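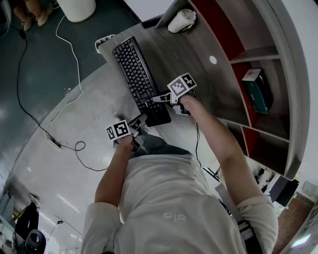 Keyboard, power strip, paper towel. The curved desk, mid tidy.

Home News Galleries Rooms to hire Find us

Search the site Enter keyword Go

The red shelves room — desk clear-out, May

Posted in: Galleries, Around the building, Viresdale

Quick one as I'm meant to be somewhere else by half four. We've been going through the upstairs office at Viresdale bit by bit, and the curved desk was next on the list. Hala Bouazza asked for something to look at before she decides what stays and what goes to Zalholm, so I'm putting the notes up here where everyone can get at them. More rooms to come when I've got a minute. Notes are in no order, sorry, just how I scribbled them.

The desk. Grey, wood-grain top, long curve to it. Came with the room and it isn't leaving — Rachid Gaber measured the door and then measured it again. Wants a proper wipe with the mild stuff, not the lemon spray, which left smears last time and took Sanaa most of an afternoon to get off.

The keyboard. Black, ordinary, lying slantwise across the desk. Going back square to the monitor once the top has been done. If yours has a sticky space bar and you want to swap, ask Chaimae Shawky first, she has the list.

Power strip. Small white one, up past the end of the keyboard. I'd like it off the worktop altogether and fixed underneath, Rachid says he can do it with two screws. Holding him to that.

Paper towel. White roll on its side at the far end. Please put it back in the kitchen when you're finished, we got through 126 rolls last year and I am the one who carries them up.

The little white grommet in the desk top, over towards the shelves. Cables are supposed to go down through it!! Half of us forgot it was there. Once the strip is moved everything can drop through and we get the whole curve back.

The shelves. Everybody's favourite bit — white edges, deep red backs, following the desk round. Bouchra Naciri wanted them painted over in grey to match and was outvoted, I think rightly. They do show the dust though. Dry cloth first, then damp.

Green box with the white top, on one of the shelves. Stays on its shelf for now. Chaimae is making labels, and no box gets moved untill it has one. I mean it this time.

Monitor and the brown cabinet, below the shelves. Monitor stays. The cabinet is the one Hala wants for Zalholm, and I can see why, brown wood next to the red and grey was never a great match. Keys are with me if anyone is after them. Van is coming from Jiketura and they've quoted 69 pounds for the one trip, so if we're sending anything else it needs to go in the same load.

Floor, desk side. Dark grey-green. Black cable and a white cable running across it, ending by the white adapter. These want gathering up and clipping to the wall before the room is hired out again, someone will go flying. Clips are in the stationary drawer.

The bin. White, round, stands over on the left. Lives there. Please stop taking it to the meeting room, it never comes back by itself.

Black chair. Keeping. The Tlapale lot offered us 2 more in the same style and I've said yes provisonally, so shout if you object.

Still to do — underneath the desk, the top shelf, the window sill. Total spend on the room is 426 pounds including the clips and the van, Sanaa Fahmy has the receipts. If you spot something of yours in any of this, tell me or her before the end of May.

Right, off. Kitchen cupboards next.

Tagged: office, shelving, tidying up, before and after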